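Workshop notebook, Brorkville office
November, entry opened 09:30

Subject: certificate renewal on the Gutis mail gateway

The present certificate expires in 12 days. The renewal request was submitted to Junditz before the morning backup and accepted at the first attempt. The key was generated afresh, as policy requires, and stored in the sealed vault under ticket 1652.
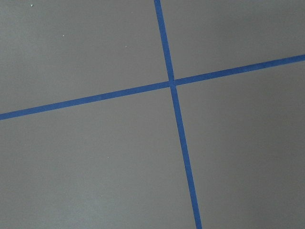 Will users have to change their mail settings?
Existing settings remain valid, as the server name and port stay the same.

A test was made against the standby gateway. Of 836 client machines on the register, all but those in the Alemayehu branch already hold the newer root certificate. The branch machines take their updates from a separate server, which had stopped fetching them in the summer. Its schedule has been corrected and a full fetch is in progress.

The old certificate is to remain in place on the primary until the branch reports complete. Colleagues are asked not to restart the gateway service in the meantime.
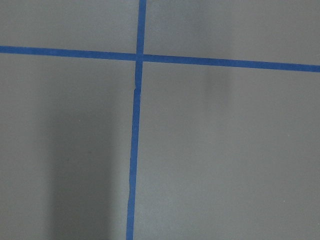
Outstanding matters

Confirm branch update status at 16:00.
Shorten the expiry warning interval to 30 days on all gateways; it is unset on the standby.
Amend the renewal procedure, page 2, where the old vault path is still given.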